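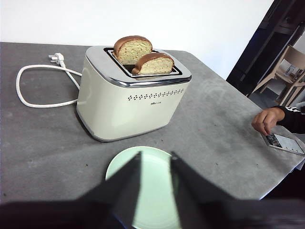 Two slices in the cream toaster.

08/05/2025

Drarano batch, loaf test. Dough at 200 g water per loaf this time, everything else as in the December sheet. Proofed 3 hours in the small cabinet. The door seal is still leaking at the bottom corner, so I taped it again. Eoin has the part number.

Crumb colour matched the last lot. Crust came up darker on the left side of the oven, same as before. Noemí thinks the fan, I think the tray sits too close to the wall. Will swap trays next bake and see.

Scale reads 5 g heavy after warm-up. Used Getsemaní's check weight and corrected by hand. Labour for the day goes to the Trirnero job, not ours.

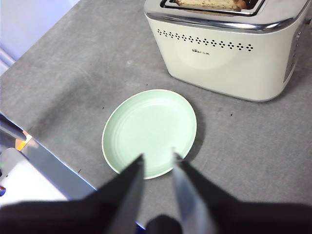
Toaster and green plate on the grey counter.

Flour on hand is 2,745 g, enough for one more run if we skip the rye. Jovita to order from Cakham.

To do: new seal, grey bin liners, relabel the yeast jars, ask Fulgencio where the second probe thermometer went.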